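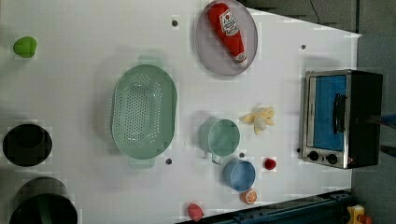

*Green colander, pink plate and the ketchup.*

Hi Gilberto, Zoila Montoya here with the November update on the Nanel community kitchen program. It's been a good stretch! The $978 top-up from Futbridge landed, and most of it went straight into groceries and bus fare for the families coming in from Chambi (the fare was eating into their food money, so I'm really glad we moved on that one).

We served 140 suppers, well up on the last report, and the lentil soup is still the runaway favourite. I've got 25 kids signed up for the after-school cooking group too, and a waiting list I don't love having.
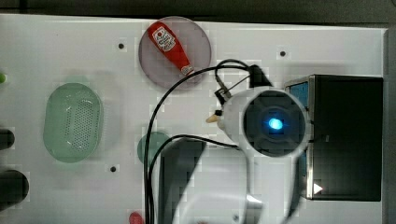 *Ketchup on its plate, white table.*

Now the less fun part. The fridge at the Drallari hall is on its last legs and I've been hauling the milk home in a cooler every night. I have two quotes for a replacement and I'll send both along once the second one comes back with delivery included.

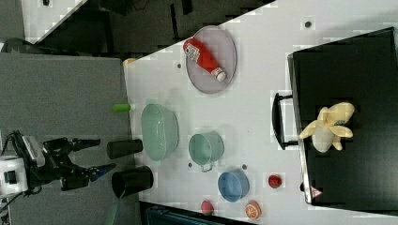
*Page last changed: Nov 10, 2018*

Spending is on budget apart from cooking oil, which jumped in price, and I covered the gap out of the printing line. If you'd rather I took it from somewhere else, just holler.
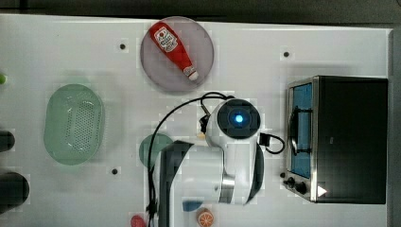 I'd also like to keep the hall for an extra evening through the winter, mainly for the older folks who find the suppers a bit loud. The rent stays the same per night, and I'll need your okay before I sign anything.

Zoila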